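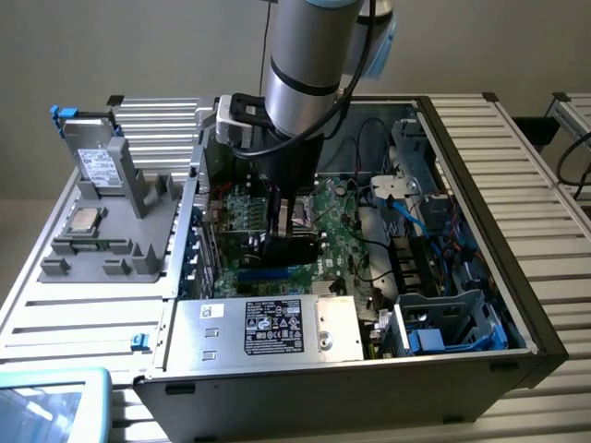
An open computer tower with its side panel removed, showing the motherboard and power supply. Photo: Nernwood

NERNWOOD OPENS DESKTOP COMPUTER COLLECTION AT ARRIAGA STREET DEPOT

Nernwood will begin accepting used desktop computers, monitors and printers at its Arriaga Street depot in July. The service is open to households and to businesses with fewer than 19 employees.

Equipment may be dropped off on Thursday from 7 a.m. until the depot closes. Each household may leave up to two computers per visit at no charge. Business loads are weighed on arrival and billed by the pound.

Incoming units are logged, sorted by type and stored under cover. Storage drives are taken out and shredded on site, and a certificate of destruction is issued on request. Circuit boards, power supplies and steel cases are then shipped separately to Wekon, which handles metal recovery under a contract signed this spring.

The depot has floor space for 1008 units. "Desktop machines carry a high share of steel and copper by weight, and they were going into mixed scrap," said Yesenia Tlapale, operations manager at Nernwood. "Separate collection gives us cleaner material and a record of each load."

Tube televisions, loose batteries and appliances containing refrigerant are not accepted. Owners should copy any files they wish to keep before drop-off, as drives cannot be returned.

Media contact: Damián Cuevas, Nernwood Public Information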